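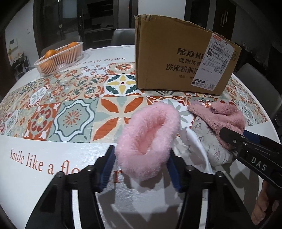

A pink slipper and an open carton on the dining table.

To: Dandar household list
Subject: Re: cartons for the clothing swap

> Two questions before May. Does it matter what size carton
> we use, and should cloth things be bagged first? Last time
> ours came back from the Plirenon hall with the bottom split.

Size does matter a bit. The hall shelves take a carton up to 35 cm wide, and anything bigger ends up on the floor by the door, where it gets kicked. I'd stay under 6 kilos as well. Tape the bottom twice along the seam and once across it. The splits we had last time were all on cartons with a single strip.

Bagging is up to you. I bag slippers and shoes and leave flat things alone – they stack better. Please don't tie the bags, as the people sorting have to open every one.

Put your household number on two sides. Ours is 1189. Write it on bare cardboard with a thick marker and not on a sticker. The stickers we got from Romaniuk peeled off in the van and we had 5 cartons that could have come from anyone.

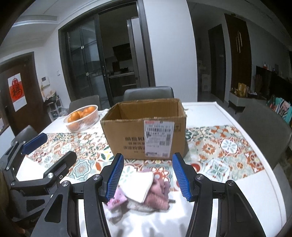 Old shipping labels need to be dealt with before anything goes to the hall. Peel them off if they come away clean, otherwise black out the name, address and barcodes. A plain delivery carton is fine for the swap if it's sound, but one like mine on the table runner still has its big white label on the front, with a barcode across it and another down the side, and the Dastemton driver goes by whatever barcode he sees first. I fold the small cloths on the table and put them in last so they fill the gaps.

Drop-off is from 9 in the morning at the side entrance. No pillows this time, and no single socks. If you have spare tape, bring it along. I still need to find out who has the key to the shelf room.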